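Sostell Two-Finger Gripper Trial Kit

Supplied by Vostdale
Hire or purchase. Simulation pack included with both.

Overview

The Sostell trial kit is for people who need to choose a gripper for small, awkward household and office goods and want to test before they buy. It contains one two-finger linkage gripper, two sets of finger pads, the controller, the cables and a simulation pack with a matching model of the gripper. You can start in simulation the day you order and move to the hardware when the box arrives.

Most of our customers use the kit to compare the Sostell with whatever they have on the arm at present. It bolts to the common flange pattern, and adapter plates for older arms are available to order. We still get requests for machines first sold in 1989, and there is a plate for most of them. Send us the model number and a drawing of the flange if you have one.

What is in the box

Gripper body with both linkages fitted
Wide flat finger pads, one pair
Narrow finger pads, one pair
Controller with power lead
Signal cable, 5 metres
Hex keys and spare pad screws
Download code for the simulation pack

The gripper

Both fingers are driven by a single motor through linkages on either side of the palm. The pads stay parallel for most of the travel. Near the ends of the travel you will see some tilt, and this is modelled in the simulation pack as well. If your task depends on the pads being square to the object, work in the middle of the range.

The wide pads suit boxes, cases and anything with two flat sides. They will also hold cylinders, but long ones tend to swing. The narrow pads are better for objects lying close together in a tray, where the wide ones would knock the neighbours. Changing pads takes a few minutes with the smaller hex key. Run the homing routine again afterwards, as the controller has no way of knowing which pads are on.

Grip force is set in the controller in steps from 1 to 14. We suggest starting at 2 for anything with a thin shell or moving parts and going up one step at a time. Foam and soft plastic need a slower closing speed more than they need a lower force.

The simulation pack

The pack has the gripper model, a plain room with a choice of floors and walls, and a set of test objects. The objects were picked because they cause trouble: uneven weight, parts that stick out, slippery sides, or a shape that gives different results depending on which way round it is held. 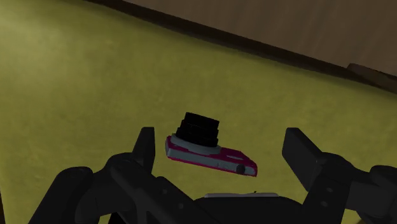
Each object comes with a collision shape in two versions. The simple one runs faster and is good enough for checking reach and approach angle. The detailed one follows the outline closely and should be used for any figures you plan to compare between grippers. Mixing the two in one set of results is the most common mistake we see in the logs people send us.

Starting poses are saved as plain text files and can be edited by hand. Gravity can be switched off while you set up an approach and back on for the grasp itself. Contact friction is set per object, and the default is on the low side. A grasp that holds at the default setting is a fair candidate for the real gripper, but please do not treat it as proof.

You can load other gripper models alongside ours, provided they are in one of the formats listed in the manual. The Brisbridge two-finger and suction models load without changes. Frimpong models need their joint limits entered by hand; the values are on their data sheet.

Running a comparison

Use the same starting poses for every gripper. Keep the closing speed the same too, unless speed is what you are testing. Record the failures by type (missed, slipped on closing, dropped on lifting) as well as the total, as two grippers with the same score can fail in quite different ways. The controller and the simulation write the same log layout, so one spreadsheet will do for both.

Hire terms

The standard hire period is 14 days from delivery. Extensions are charged by the day and need to be booked before the period ends. Worn pads are not charged for. Bent linkages and cut cables are.

If you go on to buy, the hire fee comes off the price. The simulation licence stays active after a hired kit goes back, so you can finish any runs you have started.

Delivery and collection

Kits leave Vostdale on working days. Saturday delivery can be arranged at extra cost. Please keep the outer box and the foam for the return.

Spare pads, adapter plates and longer cables are listed under Accessories.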